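6.4 Recovering from a grip-loss fault (code 142)

Code 142 is raised when a gripper closes past its set width without meeting resistance. On the Kallio two-arm cell this occurs most often during the second fold, when the fabric edge lies flat against the table. Both arms hold position and the Plenum controller blocks the next cycle.

CAUTION: The arms stay powered during a code 142 hold. Do not reach into the enclosure until step 2 is complete.

1. Press HOLD on the controller. Do not use RESUME to clear the fault.
2. Turn the drive key to OFF and wait 18 seconds.
3. Check that neither gripper has fabric caught between its fingers. If it has, open the fingers by hand. Do not pull the garment.
4. Lay the garment flat in the middle of the table, long side parallel to the front rail.
5. Check each cable from gripper to base for snags.
6. Turn the drive key to ON and run REGRIP from the service menu.
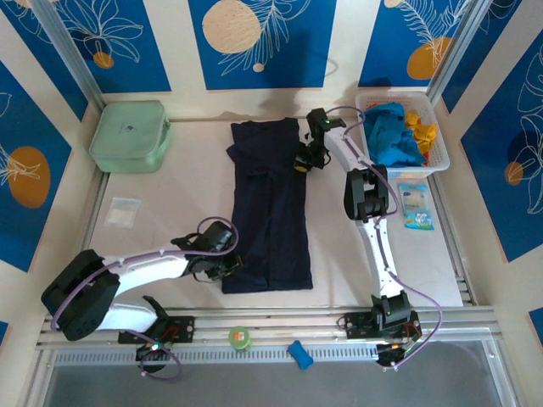 Figure 6-3. Folded garment between the two arms, grippers near opposite corners.

Note: Keep loose items away from the travel of both arms — bags, packets and small containers can be dragged under the garment and raise the same code.

If code 142 returns within the same batch, run the finger width test (section 6.7). A reading above 199 means the finger pads are worn. Order pad set 1068 from Pluta, Studthorpe depot. Code 142 cannot be disabled in firmware released before September.

Revised Jun 7, 2024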